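3.2 Household survey and object records

The survey covered 682 households in the Hotia district, drawn from the parish rolls and the municipal water register. Interviews were carried out by Nogueira and Veloso between spring and November, usually in the kitchen or front room. Each household was asked which objects in the home had been received as a gift at a wedding, which had been inherited, and which had been bought. Respondents could name as many objects as they liked. A total of 1774 objects were recorded and entered under the coding scheme set out by Mohamedi and Sampaio in their pilot study.

Lighting goods made up a larger share of the inherited group than we had expected. Most homes in Hotia have had electric light for two generations, and candles are now used mainly during outages and on feast days. Even so, candlesticks were often named before clocks or table linen. Respondents tended to speak of them as pairs, and a pair that had been divided between siblings was nearly always described as "half" of something. The term used locally is the same one used for a divided field. Brass was the usual metal, and the forms varied mostly in the cup and the base (Figure 4).
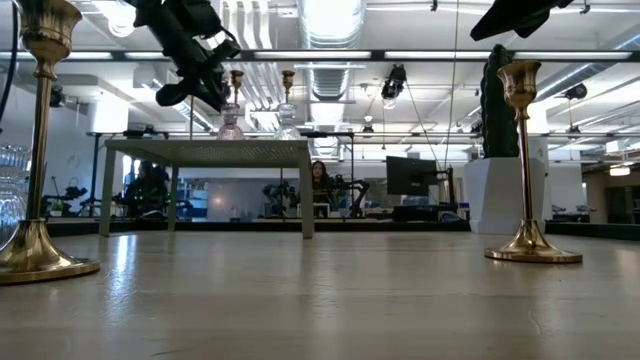
Figure 4. Two brass candlesticks with slender stems and round bases.

Division between heirs followed two patterns. In the older villages on the Cedik side, the eldest daughter received the pair intact and her siblings were compensated in linen or cash. In the newer settlements near the rail line, pairs were split, and the halves often ended up in different towns. Of the 58 split pairs we were able to trace, 16 had been brought back together, in most cases after the death of one of the owners. The reunions were informal. None was mentioned in a will, and only a few were known to relatives outside the immediate family.

Tables raised a separate problem for the coding. Many respondents did not count the table as an object at all — it was treated as part of the house and passed on with it.

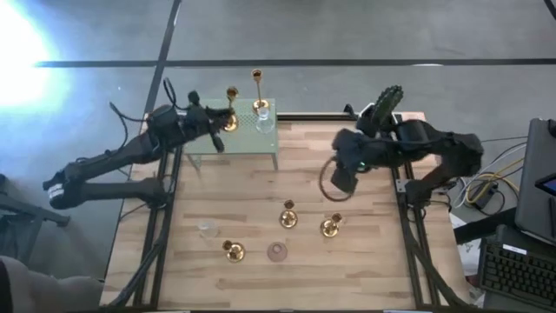
For this reason we asked about tables in a second round of questions, after the main list was complete. Small side tables were handled differently from the main table. They were moved between rooms, lent to neighbors for funerals and baptisms, and sometimes not returned, and several respondents were unsure whether the one in their home was theirs. We coded these as "held" and left them out of the inheritance counts. Barros has argued that lending of this kind works as a slow form of transfer, and our interviews give her view some support, though the number of cases is small.

Interviewers were also given a short sheet of standard replies to use when respondents asked about the study. The item raised most often was the following.

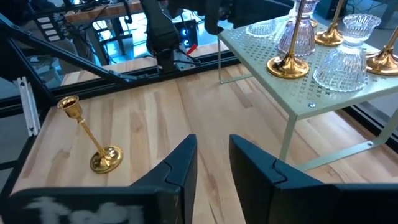

Does an object have to be old to be included in the survey?

Any object counts if it came to the household as a gift, through inheritance, or by purchase, whatever its age.

The sheet was revised once, after the first group of interviews in Zavstead, where "inherited" was being taken to mean only goods named in a will. The earlier Zavstead interviews were repeated with the new wording, and only the second set of answers is used in the tables that follow.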